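Laboratory Safety and Good Practice in Robot Handling Work
Course Handout 4: Marking, Gripping and Recording at the Bench
Tutier Technical Institute, Department of Automation
Revised 25 May 2023

Purpose of this handout

This handout sets out the working rules for students who carry out handling exercises with a robot arm and a two-finger gripper. It supplements the general laboratory regulations, which every student has signed before being admitted to the room. Where the two differ, the stricter rule applies.

The handout should be read before the first practical session and brought to every session after that. Questions on it form part of the oral check at the end of the module in November.

1. Rules, standards and house practice

Three kinds of requirement meet at the bench, and students frequently confuse them.

A law or regulation binds the institute whether or not it is convenient. In most countries it states a duty in general terms: the employer or operator must assess the risks and keep people from harm. It rarely states how fast an arm may move or what color a line must be.

A standard is a published agreement on how such duties may be met. For industrial robots the basic reference is ISO 10218, in two parts, one for the robot itself and one for the robot system and its integration. ISO/TS 15066 deals with collaborative operation, in which a person and a robot share a space. ISO 12100 gives the general method for assessing and reducing risk in machinery. Students are expected to know what each document covers. They are not expected to recite clauses. Reference copies are held at the department desk and may be read there. They may not be photographed.

House practice is what the laboratory has agreed for itself. Most of this handout is house practice. It is narrower than the standards and in several places more cautious. A student who later works elsewhere should expect to find different house practice and should follow that instead.

2. Before the arm is powered

2.1 The student in charge of the session reads the last entry in the bench log. If the entry reports a fault that has not been signed off, the arm stays off.

2.2 The emergency stop is pressed and released once, and the result is entered in the log. Each person present must be able to say where the nearest stop is without looking for it.

2.3 Cables are checked along their full run. A cable that can reach the moving parts of the arm is tied back. Loops left for slack are acceptable if they remain outside the working envelope at every joint position used in the exercise.

2.4 Bags, coats, drinks and personal items are kept out of the working envelope.

2.5 The reduced speed limit is set and confirmed on the controller. In this laboratory the limit for supervised student work is 27 percent of rated speed. It may be lowered by the student and raised only by the supervisor.

2.6 Gripper fingers are inspected for looseness, chips and residue. Fingers are changed with the arm powered down and locked out. Pausing the program does not count as powering down.

3. Marking the work surface

A marked surface gives the operator a quick visual reference for where a part is to be taken, carried or set down. It does not replace calibration, and no coordinate may be taken from tape alone.

3.1 Low-tack masking tape in one color is used for grid lines. Blue is the house color. Red and yellow are reserved for limits and warnings and are not used for cells.

3.2 Tape is cut where possible. Torn ends are tolerated inside the grid but not at a corner that is used as a reference point.

3.3 Where strips cross, the second strip is laid flat over the first without stretching. A kink or an offset at a crossing is recorded on the setup sheet if the cell beside it is to be used for a measured trial.

3.4 A strip that has been lifted and laid again is treated as a new strip. Its position is checked against the board edge before work resumes.

3.5 The grid is not improved in the middle of a series. If a line is found to be poor after the series has begun, the series is either finished as it stands, with a note, or abandoned and started again on a corrected grid. Students often find this rule irritating. It exists because a board that has changed halfway through a series produces two sets of results under one heading.

3.6 Scuffs and smudges on the board are left alone unless they interfere with a vision exercise, in which case the board is wiped before the series and not during it.

4. Gripping small round parts

Round parts are used in the early exercises because they show errors in finger alignment more readily than blocks do. A disc held on its rim has a small contact area on each side, and it can turn between flat fingers if the grip is off center.

4.1 The part is gripped across its full diameter, with the contact points as nearly opposite each other as the fingers allow.

4.2 Gripping force starts at the lowest setting that holds the part at rest and is raised in single steps. The setting used is written down each time it is changed.

4.3 No hand enters the space between the fingers while the gripper is enabled, including to straighten a part. The gripper is opened from the controller, the arm is moved clear, and the part is then repositioned.

4.4 Worn parts may be used for practice. They may be used for measured trials only if the wear is noted, as surface wear can affect friction at the finger.

4.5 The view from a wrist camera is an aid to the operator and carries no safety function. Whatever lies outside the lens must be assumed to be occupied until someone has looked directly. 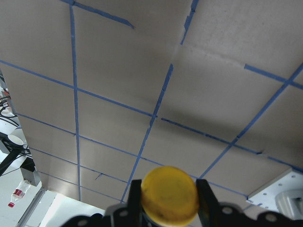

One reader of the previous edition, Corkeck, wrote to the department that rule 3.5 goes too far for teaching purposes. Let them fix the tape when they see it is wrong, the letter argued, because a student who is made to finish a series on a bad line learns to tolerate bad lines. The letter proposed that corrections be allowed at any time, provided that the trial number is entered beside each one.

The department considered the proposal and has kept the rule for measured work. For practice runs, where no results are submitted, the suggestion is reasonable, and a supervisor may permit it. The log must then carry the word "practice" at the head of the page before the first run, and the results may not be moved to a measured series later.

5. When a grip is in doubt

A disc held upright by its edges between two gray or black finger plates may look secure from one angle and be visibly off center from another. The wrist view is close to the part and makes it appear large, which tends to reassure the operator. Before any move across the board, the operator checks the grip by direct sight from outside the envelope.

5.1 If the part turns or slips, the arm is stopped with the normal stop command. The emergency stop is for danger to persons or serious risk to equipment, and it is used then without hesitation.

5.2 A dropped part is left where it falls until the arm is stationary and disabled.

5.3 A trial in which the part was dropped is recorded as a drop. It is not deleted and repeated under the same number.

5.4 Three drops in one series end the series. The cause is looked for before another is started.

6. Fixtures and attached items

Brackets, rails and holders fastened to or near the board are part of the cell and appear on the layout drawing. Anything added to them, however light, is a change to the cell and requires the risk assessment to be read again. The pattern used in this course is the Braltura short form, which fits on one side of a sheet. The long form, prepared with Mac Suibhne, is used when the arm, the gripper or the guarding is changed.

6.1 Unused holes in a bracket are not an invitation to mount further items.

6.2 Fasteners are checked by hand at the start of each session with the arm disabled.

6.3 If the board or its frame has been tilted or moved, the approach path is run once at the lowest speed with no part in the gripper.

7. Records

Each series is entered on a single sheet with the following headings: operator; observer; board and grid condition; part and its condition; force setting; speed setting; number of trials; drops; stops; remarks. Blank boxes are struck through. Corrections are made with one line so that the earlier entry can still be read.

Sheets are handed in within 7 days of the session. They are filed under course code 460 and kept until the results of the module have been confirmed. Camera recordings that show a person are deleted at the end of the session unless that person has agreed in writing to their being kept.

8. Preparation for the next session

Read sections 3 and 5 again. Complete the short form for your assigned bench and bring it unsigned. In pairs, prepare a written answer of no more than one page on the following matter: a colleague wishes to raise the speed limit for the return move only, when the gripper is empty. State which parts of the risk assessment are affected, who may give permission, and what must be entered in the log.

Answers are collected at the door before the arm is powered.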